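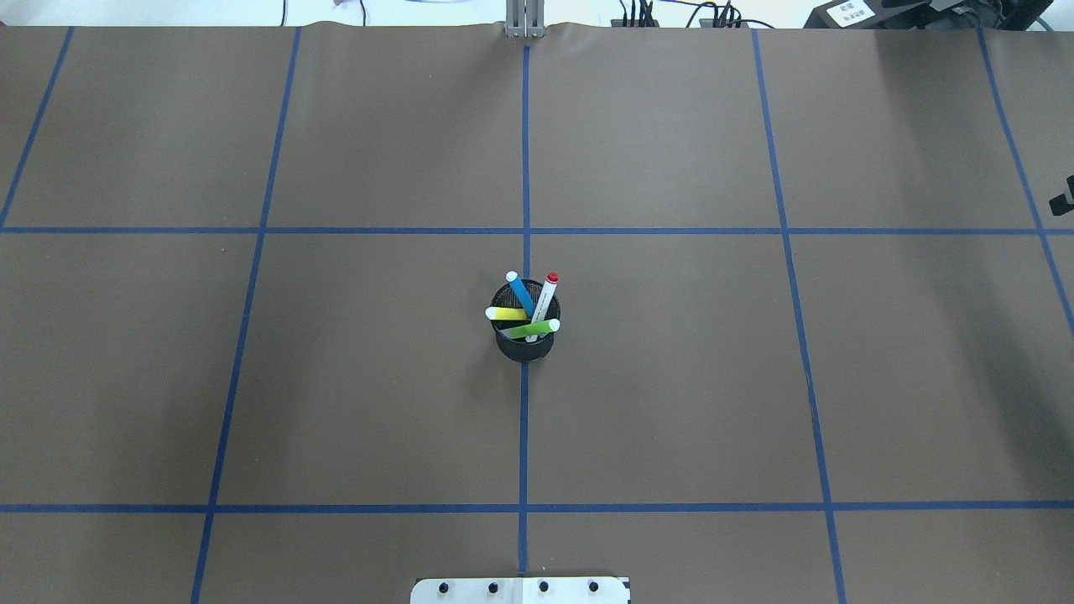

The pen cup on the grid, four markers in it.

Diary > Bench notes > November

I meant to write this at lunch and now it is past nine in the evening with a cold cup of tea next to me, so forgive the handwriting (well, the typing).

Garko has been on my mind all week, and today Kayode and I finally sat down and went through the whole run together, all 218 tries at the marker task. I should say what the task is, for the day when I read this back and have forgotten. The arm picks markers up off the brown paper, one after another, and puts them in the mesh cup. It sounds like something you would give a toddler on a rainy afternoon! But a marker is thin and it rolls, and a cup that already has a few in it is a much harder thing to aim at than an empty one, and I have grown very fond of the problem.

We count a try as good only if every marker ends up in the cup. By that rule we had 132 good ones, and I was so pleased that I read the number out loud twice and Kayode made me check it a third time. The old policy, the one we trained back at Geniddale, managed 58 out of 200, and I remember being proud of that too. 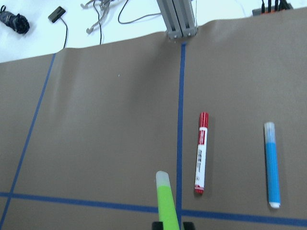

What still bothers me is the last few inches. Ermira thinks the gripper view is doing most of the work once the fingers are close, and that the head view matters more for finding the cup in the first place. She would like us to cover each camera in turn and see how far the score falls. I think she is right, although I argued with her for most of the drive back to Plilgate, mainly out of stubbornness, and she was very patient with me.

Kayode wants to keep the blue tape exactly as it is until that's done, so we can go on sorting the misses by which part of the grid they happened in. Fine by me. I promised to write up the grip angles for Anozie before the end of the month and I have half a page so far, most of it the title.

Tomorrow I'll start with the head camera covered. Must remember to bring the good tea.

Last updated: November, 9:40 pm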